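Grirow hand-held gripper: maintenance and set-up record, with accompanying recordings

README for release 5

Maintained by Sorcha Innes, Birkby Laboratory for Handling Research
Corresponding hardware revision: Grirow C
Licence: see LICENCE.txt in the top-level folder

1. Summary

This release contains the maintenance record of the Grirow hand-held grippers in use at the Birkby bench, together with the recordings made on that bench during the period the record covers. It is intended for groups who operate the same gripper, or one built from the same drawings, and who need to relate the state of the hardware to the quality of the recordings. It replaces release 4, in which the maintenance entries and the recordings were distributed separately and could not be matched without the bench diary.

The release holds 2655 recordings. Of these, 945 carry a pad condition code entered by the person who set up the gripper. The remaining recordings were made before the code was introduced, and the field is left blank for them. No attempt has been made to fill it in afterwards.

2. Contents of the release

recordings/ one folder per recording, named by session and running number
maintenance/log.csv one line per intervention on a gripper
maintenance/pads.csv pad changes, with the side (left or right) and the batch
setup/checklist.txt the checklist in force at the Birkby bench
setup/drawings/ finger, arm and trigger housing drawings, revision C
stills/ single images taken from the recordings
LICENCE.txt
CHANGES.txt

The session name is the key that links all tables. Sessions recorded at the Baird bench begin with the letter D and use an earlier checklist, which is kept in setup/old/.

3. Set-up before a session

The gripper is to be set up by one person from start to finish. If the work is interrupted, the checklist is begun again.

3.1 Check that both finger pads are seated flat and that no screw head stands above the surface of the pad.
3.2 Tighten the finger screws by hand. Power drivers must not be used on printed parts.
3.3 Inspect the brass threaded inserts in the arms. An insert that turns with its screw is to be replaced before the gripper is used.
3.4 Pull the trigger through its full travel and release it slowly. The fingers should return without sticking.
3.5 Confirm that the wiring at the trigger housing is clear of all moving parts.
3.6 Close the fingers on the reference block, enter the reading in log.csv, and zero the opening.
3.7 Clean the camera window with a dry cloth.
3.8 Enter the pad condition code.

If the reading at 3.6 differs from that of the previous session, the arms are to be checked for play before any adjustment is made in software. Most differences reported to date were traced to a loose arm screw on the right-hand side.

4. Pad condition codes

A Surface whole, edges clean.
B Surface whole, edges worn.
C Surface cracked or torn, pad still attached over its full length.
D Pad lifting or material missing. Gripper to be withdrawn.

The code is given for the worse of the two pads. Before release 5 some operators gave the code for the left pad only; the affected sessions are listed in CHANGES.txt.

Pads are cut from Savau sheet and bonded to the finger with contact adhesive. A newly bonded pad must be left clamped for 30 minutes and should not be used until the afternoon if it was fitted in the morning. Old adhesive is scraped off with a plastic blade. Solvent softens the printed finger and must be kept away from it.

5. Routine care

Pads are inspected every Thursday and after any session in which a rigid object with a hard edge was handled. Arm screws are checked at the same time. The trigger pivot is lubricated sparingly with dry lubricant; oil collects dust and is not to be used.

Brass inserts are fitted with a heated tip and must finish flush with the plastic. An insert that stands proud prevents the finger from seating and will produce a false reading at 3.6. A housing or arm may be refitted with new inserts up to 5 times, after which it is to be reprinted.

Repairs are entered in log.csv under one of the following headings: pad, screw, insert, arm, trigger, wiring, camera, other. Free text in the notes column is given as written by the operator and has not been edited, apart from the removal of names.

6. Known limitations

The condition code is a judgement by eye. Two operators may differ by one step, most often between B and C, and users should avoid drawing conclusions from that step alone.

The opening of the fingers is measured at the trigger and not at the finger tips. Any flexing of the arms is therefore absent from the recorded value.

Fast movements of the hand or object cause motion blur. Blurred passages have been kept, as their removal would leave gaps in the timing.

The November sessions were made with a trigger spring from a different supplier. They are marked in the notes column and should be treated separately where closing speed is of interest.

7. Reporting faults

Errors in the tables should be reported to the maintainer with the session name and the line number. Requests for replacement drawings should state the hardware revision, which is stamped on the inside of the trigger housing. Parts from revision B will not fit revision C arms.

8. Stills
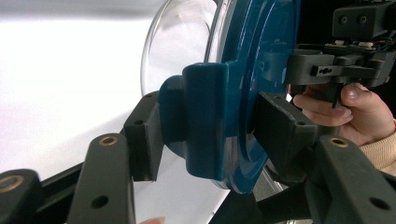
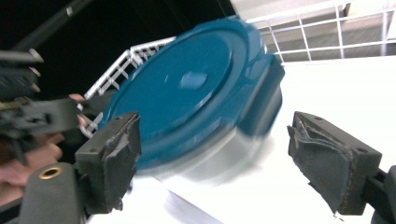
Finger pads and brass arm inserts in use at the bench. First still: pads closed on the handle tab and rim of a clear bowl. Second still: torn pads on both fingers, with the container not yet clamped.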